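Stop Grading Motion Planners on the Path

By Kirsty Shearer
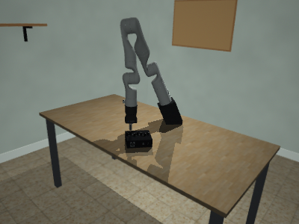 Most arguments about motion planning software are arguments about the path. Is it short, is it smooth, how fast did the planner find it. I have spent a good part of my working life in those arguments, and I think we should have fewer of them. The part of the software that decides whether a robot cell earns its keep is the part that runs when a plan fails, and we give it almost no attention.

Take a simple job: press one control on a box sitting on a table. The box doesn't move much. There is plenty of free space above it. Any planner you can download will get an arm over the box and down to the control. In simulation it will do so all day, and the chart you bring to Monday's meeting will look very good.

In April we ran a job like this through Storano, the planning layer we use at Jesemance. We set up 154 start poses and asked for a plan from each. Storano returned a path for all but 21 of them. My coworkers wanted to talk about the path lengths. I wanted to talk about the 21, and what I found was that every one of them came back with the same message: "planning failed." No joint, no link, no pair of colliding bodies, no hint that the goal itself might be bad.

It took me most of a week to sort them out by hand. In 7 of them the start pose was already in collision, by a hair, because the collision shape we had given the wrist was fatter than the wrist. Two were bad goals that no planner could have reached. The other 12 were real search failures, where the planner ran out of time. Those are three different problems and they belong to three different people. The first is a modeling mistake, the second is a mistake in the task code, and the third is the only one that has anything to do with the algorithm.

The planner knew the difference. Somewhere inside, it had checked the start state and rejected it, and then it threw that knowledge away and handed me a single flag. I don't think this is laziness by the people who wrote it. They were graded on benchmarks, and the benchmarks count successes and seconds. A clear failure report scores zero on both.

People tell me this is a tooling complaint and should be solved with tooling. Gunn, the viewer our group uses, will draw the collision shapes over the model and let you step through a plan. I like Gunn and I use it every day. But a viewer helps when a person is sitting in front of it. At two in the morning on a running line, the thing reading the error is another program, and it has to choose between trying again, backing off and calling someone. With one flag it can only try again. I have seen a supervisor script retry a start pose in collision until its log filled the disk.

The other reply I hear is that learned controllers will make this go away. Maybe they will handle some of the search failures. They will not fix a wrong collision shape or a goal that was typed in wrong, and they tend to be worse at saying what went wrong. A policy that drifts two inches to the side of a button gives you even less to work with than a planner that refuses to move.

Drekeo, the cell controller we tried before, did one thing better than anything I have used since. It would not accept a plan request until it had checked the start and the goal separately, and it named whichever one was bad. The paths it made were ugly. The elbow swung around more than it needed to, and people made fun of it. We still had that cell running sooner than the next one, because when it stopped we knew where to look.

So my request to anyone writing or buying this software is a small one. Before you look at path length, break the setup in a few ways on purpose. Put the start in collision. Put the goal under the table. Cut the time limit to almost nothing. Then read what comes back and ask if a program could act on it. If all three answers are the same, you will be the one sorting them out by hand, and it will take longer than the planner ever saved you.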